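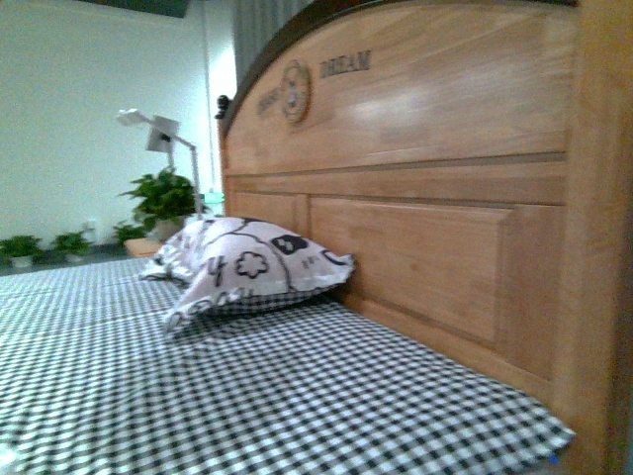

Two Grippers, One Bedroom: My Term Project Report

What I wanted to find out

My question was pretty simple: if you put two different grippers on the same arm and ask them to do boring household stuff, which one makes you want to quit first? The lab at Tresthorpe has a Vareck arm with a stiff two-finger gripper, and in December we also got a Dramani gripper with softer pads. I'd used the Vareck one all fall and had strong feelings about it already (not all of them nice), so I tried hard to keep the tests fair.

How I set it up

I worked in a furnished bedroom because I was sick of testing on foam blocks. Pillows and bedding are great for this! They squish, they slide, and the fabric bunches up right where you want to close on it. The checkered sheet also gave my tracking software fits. It kept matching one square to the square next door, and I lost most of a Friday to that before I masked the bed out completely.

I used 6 objects, a mix of soft things and hard slippery things, and ran 456 grasps in total, split evenly between the 2 grippers. Every approach started from the same pose, and I wrote down whether the object stayed put for the whole lift. The controller was the Trundmont one, with a 700 millisecond pause after closing so the fingers could settle before anything moved. I tried shorter pauses at first and the lifts got really jerky, so I left it alone after that.

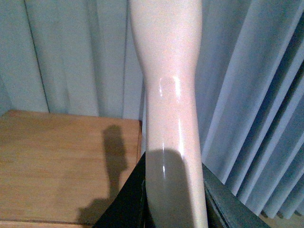
The wrist camera ended up taking more of my time than either gripper. I'd assumed that being close to the object would make everything easier, and for soft stuff it mostly did. Shiny stuff was another story. With the glossy pink limb-shaped piece between the fingers, you get a pale oval highlight on the narrow part and a big gray shadow across the bottom, and my edge detector happily drew outlines around both. For a while it was sure the shadow was a separate object! I ended up throwing out edges with a rounded upper boundary near the fingertips, a total hack, but it got me through the rest of the runs.

What happened

The Dramani won on the hard smooth objects, and I didn't expect it to be that clear. The pads gave a little, so being slightly off center didn't matter so much. On the pillow the Vareck did better, because thin stiff fingers could dig into a fold and the soft ones just kind of patted it. I'd still pick the Dramani if I could only keep one.

What I'd change

I'd move the lights before doing anything else, and I'd record the finger force, which I completely forgot to log for the first batch. I'd also swap grippers more often, since I did all the Vareck runs first and I was definitely better at placing objects by the end. If anyone in next term's class wants to pick this up, my grasp logs and the masking script are in the shared project folder.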